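Pantry containers and leftovers: frequently asked questions

These are the questions we get most often at the Whitlock shop counter and through the contact form. If yours isn't covered, send it in and we'll answer it by email.

Which containers do you sell?

We carry two ranges. Zostia is the clear plastic range with a flat lid, sold in singles and in sets of 12. Pakelska is the glass range, which is heavier and costs more. Both come in square, rectangular and tall shapes. The lids are not interchangeable between the two.

Are they suitable for the freezer?

Yes, both ranges. Leave a gap of two fingers at the top when you're freezing soup, stock or anything else with a lot of liquid in it. Let a frozen container sit on the bench for a few minutes before you try to open it, as cold plastic is stiffer and the corners of the lid can crack if they are forced.

Can I put them in the microwave?

Zostia bases can go in, but the lids shouldn't be clipped down. Rest the lid on top at an angle or use a plate. Tomato sauces and curries get hot enough to mark plastic, so reheat those in a bowl or in glass. Pakelska bases are fine in the microwave. Their lids are not.

What about the dishwasher?

Top rack for anything plastic, bottom rack for glass bases. Lids with a removable seal should have it taken out every few washes. If your machine has an intensive program, skip it for the lids. They come out warped often enough that we no longer replace lids damaged that way.

How do I get the sticker off the lid?

Peel it while the container is new and dry. Once it has been through a wash or two, the paper comes away and the glue stays. For the glue, rub in a little cooking oil, leave it for ten minutes and wipe it off with a soapy cloth. Eucalyptus oil also works but the smell hangs around, so wash the lid twice. Don't use a scourer or a blade. Both leave scratches that show up worse than the glue did.

Raised lettering is part of the lid and won't come off. Dried food collects around it and an old toothbrush is the best thing for cleaning there.

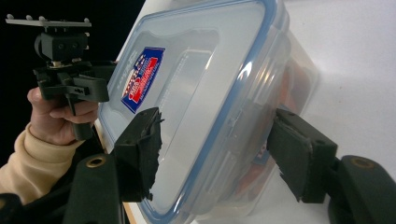 Whitlock, 26/08/2021

We have updated the answers from here down. The main changes are to the sections on labelling and staining, plus a new one on returns.

Do I need to label a clear container?

We think so. A clear lid will show you that there's something reddish-brown inside, and a lot of dinners are reddish-brown. Chilli, bolognese, beef stew and kidney beans all look much the same through plastic, more so once there's frost on it. Write the name of the food and the day it was made.

Masking tape and a permanent marker are cheap and come off cleanly from a dry lid. Chalk markers look nice on pantry jars but rub off in the fridge.

Where should the label go?

On the side if you stack, on the lid if you keep things in a drawer or a chest freezer. Some people do both. If there is already a maker's sticker on the lid, put yours next to it, not over it, or the two will come away together in a mess.

Why does the lid look cloudy?

There are a few causes. Some lids are made with a slightly milky finish and looked that way in the shop. Otherwise it is usually mineral film from hard water or fine scratching from the wash. Film will come off with white vinegar and warm water — soak for half an hour, then rinse. Scratching is permanent but doesn't affect how the lid seals.

How do I get tomato or curry stains out?

Wash in cold water first, then warm. Hot water straight away seems to set the colour. A paste of bicarb and water, left on overnight, will lighten most stains. A day on the windowsill in full sun helps too, though not in winter. Turmeric may never come out fully. We keep one container at home just for curry and have stopped worrying about it.

My lid is on but one corner keeps lifting. Is it faulty?

Check for food caught in the rim first. Then press each corner down in turn, starting opposite the one that lifts. If the food inside was still steaming when you closed it, open it and let it cool a little before closing it again. A lid that rocks when you lay it flat on the bench has warped and should be replaced.

How long will dry goods keep?

It depends on the food more than the container. Flour, rice and oats do well in any dry cupboard. Nuts and wholemeal flour go stale sooner and are better off in the fridge. Don't top up an old batch with a new one. Empty the container, wipe it out, dry it properly and refill it — this is also the easiest way to keep pantry moths down.

What size should I buy?

For leftovers, one that holds two serves is the most useful. Large containers tend to get filled only partway and take up the shelf. If you're setting up a pantry, buy a few first and see what fits before you buy a whole set. Measure your shelf height, too. In a lot of older kitchens the gap is about 35 cm, and our tallest container needs a bit of hand room above it.

Can I buy a lid on its own?

Yes, for the Zostia range, in all current sizes. Look for the size moulded into the base and quote it when you order. Lids for the older Gratavura containers are no longer made. We have a small box of leftovers behind the counter and you're welcome to look through it.

What is your returns policy?

Unused items can be returned with the receipt. Cracks and faulty seals are covered for twelve months from purchase, and we'll need to see the item or a clear photo of the damage. Staining and heat damage aren't covered.

Do you take old containers for recycling?

Plastic only, any brand, clean and with the seals removed. Leave them in the tub by the front door during shop hours. We don't take glass. The next pick-up after this one will be in December.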